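Setting Up Your Lerkora Under-Bench Water Filter
Part 2: Before you turn anything on

I fitted my first one of these in January and made a proper mess of it, so I've written this section the way I wish somebody had explained it to me. Give yourself a free afternoon and put the kettle on before you shut the water off!
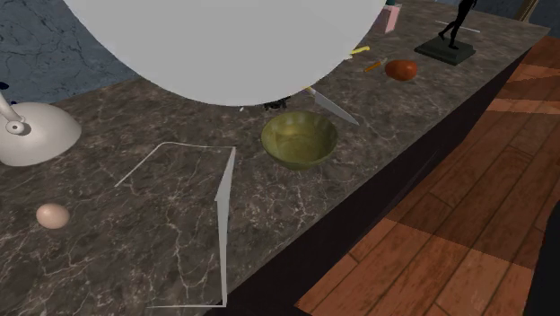 2.1 Mounting the head

1. Empty the cupboard under the sink. All of it, even the dishwasher tablets hiding at the back.
2. Turn off the cold tap at the isolating valve, then open the kitchen mixer and let it run out.
3. Hold the bracket against the side wall of the cupboard and mark your two holes. Leave 50 mm clear underneath, or you'll never get the cartridge out again (ask me how I know).
4. Drill the pilot holes and screw the bracket on. Snug is fine - don't go mad with the driver.

Note: if your cupboard walls are thin, I'd glue a bit of scrap timber on first and let it dry overnight.

2.2 Connecting the hoses

5. Push the blue hose into the port marked IN until you feel it click past the second ring. Give it a tug. If it moves, it's not in.
6. Do the same with the white hose and the OUT port.
7. Wrap the tee fitting with thread tape, about six turns, and tighten it by hand plus a quarter turn with the spanner.

CAUTION: Never connect the filter to the hot line. The housing isn't built for it and your warranty goes out the window.

2.3 First flush

8. Twist in the cartridge and open the valve slowly.
9. Run the filter tap for ten minutes. The water comes out grey at first, and that's just carbon dust. Chuck it on the garden.
10. Dry every joint with a paper towel, wait half an hour and check them again with a fresh one.

The cartridge is rated for 2,989 litres. My mate Ezequiel Segura writes the fitting date on his with a marker, and I've pinched the idea.

Related items
Lerkora replacement cartridge
Stellis tap adaptor kit
Part 3: Changing the cartridge
Troubleshooting slow flow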